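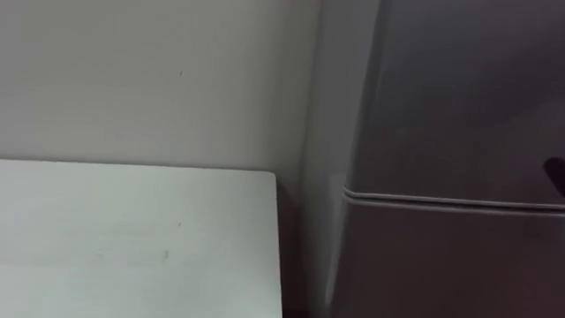
White tabletop, off-white wall.

Bastian Schwerdtfeger starts talking before I have my coat off. He wants me to hear the clicking first. He has a Geiger counter in his shirt pocket, a Berovix kit he soldered together himself, and it ticks away unevenly through our whole conversation, sometimes with three clicks in a row and then a long gap that makes me want to tap it.

"People hear that and their shoulders go up," he says. "And then I tell them it sounds like this everywhere, all the time, and it did when they were born. It's rocks, it's the sky, it's a little bit you. I love that sound!"

He runs the Bullell background network, which is a grand name for a bunch of neighbors with counters on their porches and in their sheds, each one sending a number to a shared web page every ten minutes. I've been checking that page since last May and I'm completely hooked, so I was glad when he agreed to sit down and explain how it all started.

It started with a rumor. A message went around town one evening saying that something had leaked at a plant out of state and that a cloud was on the way. There was no source on it. Schwerdtfeger got it from his sister, his dentist and a man who had once sold him a canoe.

"I was scared, I'll admit it," he says. "I filled the bathtub. I looked for numbers and I couldn't find any for here. There was a government station, but it's a long drive from Bullell, and I didn't know how to read the chart. So I sat there with a full bathtub and no idea. By morning the story was gone. There was no leak. But I kept thinking about how badly I'd wanted one number from my own street."

He ordered the kit the same week. It took him two tries to get it working, and he laughs when he remembers the first one. He had put the tube in backwards and spent a whole evening measuring nothing at all.

What surprised him most once it worked was how much the count jumps around. "I did ten minutes on the kitchen windowsill and got 303. I didn't move it, I didn't touch it, I did ten more and got 309. And I called my wife in, like, it's going up! She said do it again, and of course it went back down." He had to learn that random counts wobble, and that a difference that small means nothing by itself. These days he makes every new member do the same thing, over and over, before they're allowed to post to the page. He says it cures most of the panic in one sitting.

The second lesson is his favorite, and it involves a dinner plate. It's one of those old orange ones with uranium in the glaze, picked up at a yard sale on Movine Street. He set the counter right on top of it, ran the same ten minutes and got 1,241.

"You should see their faces," he says. "That's a plate! Somebody ate meatloaf off that plate! I don't eat off it, and I tell people not to, but it sits on a shelf and it's fine on a shelf. You pull the counter back across the room and it's like the plate isn't there. You can talk about distance all day and it's just a word, and then they do it with the plate and they get it."

Rain was the next thing to trip people up. When a good storm comes through Bullell after a dry spell, the porch counters rise, and the first time it happened his phone didn't stop. The cause is ordinary. Radon gas comes out of the ground, the stuff it decays into sticks to dust and droplets in the air, and rain washes it down all at once. The bump fades within a few hours. He now puts a rainfall line on the page right under the counts, so anyone can see the two move together.

I asked if he worries about a real event getting lost in all that reassurance. He got more serious at this, and he turned the clicker off for the first time.

"Yes. I think about that more than anything. I'm not here to tell people it's always fine. I'm here so that if it isn't fine, we've got a normal to compare it to. If every porch goes up together, and it's dry out, and it stays up, then I'm calling the county, and I've got the number taped by the phone. And then I do what they say. If they say stay in, I stay in and shut the windows. I don't make up my own plan."

He is just as firm about iodine tablets, which he gets asked about every time a rumor goes around. His answer is that they protect the thyroid from radioactive iodine and do nothing against anything else, that they can cause trouble for some people, and that you take them when health officials say so. "Not when your cousin says so," he adds. "Not when I say so either. I fix furnaces."

He does fix furnaces. He works for Rajput Heating three blocks from his house, and that turned out to be handy, as it puts him in a lot of basements. He is careful to explain that a Geiger counter isn't the right tool for radon in a home, and that you want a proper radon test for that. He nags his customers about it cheerfully. If I had to pick one useful thing from our talk to do this weekend, he says, it should be that one.

Bullell has 2,000 people in it, and he'd like a counter on every street. The south end is still a blank on the map, and he's hoping to get the school interested, with the science classes building the kits and the kids picking the spots. He has already written the instructions, with the tube direction in capital letters.

Before I left he switched the counter back on and handed it to me, and we stood on his porch for a while without saying much. It clicked, it stopped, it clicked twice. I ordered a kit that night. It hasn't come yet, but I've cleared a spot by the back door, and he has promised to come over and check my soldering.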